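Fendberg Filing Trial: Progress Report, Second Period

Summary for the program office

The headline number looks fine. The two-armed unit at Rullisport made 3161 handling attempts this period and completed 3029 of them. We would ask you not to lean on that figure. It counts a folder as delivered once the hand opens, and says nothing about what the arms did on the way there.

What went wrong

On a Friday in March, during an ordinary put-away run, the left hand closed on a folder and the grip signal dropped out. The controller read this as an empty hand. It then sent the right arm in to take the same folder, on a path that crossed the left wrist. The operator hit the stop. The two wrists touched at low speed, a cable jacket was nicked, and the run ended there. No one was inside the marked area.

The vendor, Krūmiņa, put it down to a loose connector and sent a replacement. We fitted it. The same dropout came back eleven days later, this time with no contact between the arms. We then went through the logs ourselves and found short dropouts in 2184 of the attempts, nearly all too brief to trip anything. A loose connector might explain some of that. We doubt it explains all of it, and we have told Krūmiņa so in writing.

Our own view, which we can't prove yet, is that the cable loops near the wrists get pulled when an arm reaches low and turns. The dropouts bunch up in low reaches. They also bunch up late in the day, and we have no good account of that.

What we changed

Both arms now run at reduced speed whenever they share the cabinet opening. A lost grip signal now stops both sides, where before it stopped neither. The second change costs us a lot of false stops, and throughput is down. We would sooner report that than go back to the old setting.

Work has gone on under these limits, with folders and the two-door cabinet only. The heavier binders are on hold.

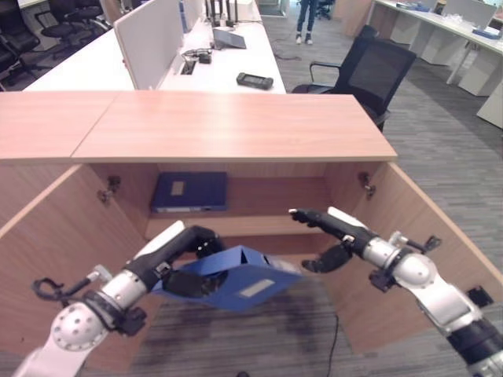
Clurnumbridge, reading a draft of this report, objected that slowing the arms treats the symptom and asked why the trial was not paused outright until the cable question was settled. It is a fair objection. Our answer is that we need low reaches to reproduce the fault, and a parked machine gives us none.

Money and next steps

We are asking to move 700 dollars from the binder work to new wrist cabling and a separate grip sensor. Until both are in and tested, we do not support running the unit without an operator at the stop, whatever the completion rate says.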